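Section 6: Running the two-arm handover for open day visitors

Read Section 5 before you start. The steps below assume the cell is mounted, powered and homed.

1. Set the speed limit to 300 in the Demo menu. Do not use the Production profile with visitors present.
2. Lay the demo box on the cell floor, between the arms and with the printed side up.
3. Select Program 316 and press Start. Both arms move in toward the box.
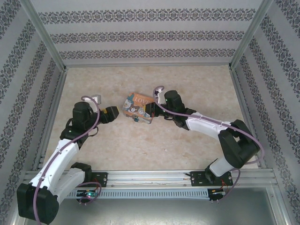
Bittencourt
Demonstrations Lead, Markgate site
Revised 2 Sep 2021

Note: The box does not need to lie square to the rail. A small tilt is fine.

4. Wait for both grippers to reach the box before you begin talking. Visitors tend to watch the arms and miss the first sentence.
5. Press Hold to keep the box between the grippers while you explain the task. Hold times out after 2 minutes.

CAUTION: Keep hands out of the cell during Hold. The arms are still powered.

6. Check the purple cables where they loop over the wrists. If a loop catches on a link, press Stop – do not pull it free by hand.

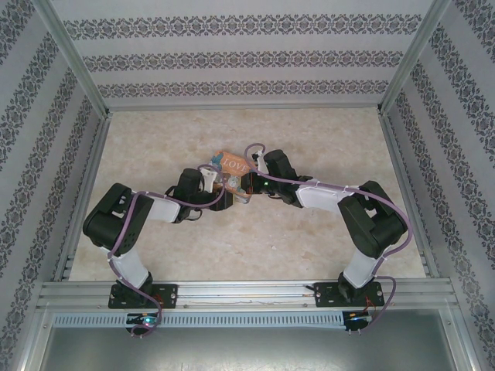
Sutier, who ran the cell at the June open day, would add that groups ask for a repeat nearly every time, so leave room in the schedule for a second run.

7. To repeat, press Release, let the arms return to home, and go back to step 2.
8. At the end of the visit, write down the cycle counter reading. Service is due at 2,663 cycles.

Note: If the Brolo controller shows a grip fault, clear it from the Faults page and start again at step 3. See Section 9 for the fault list.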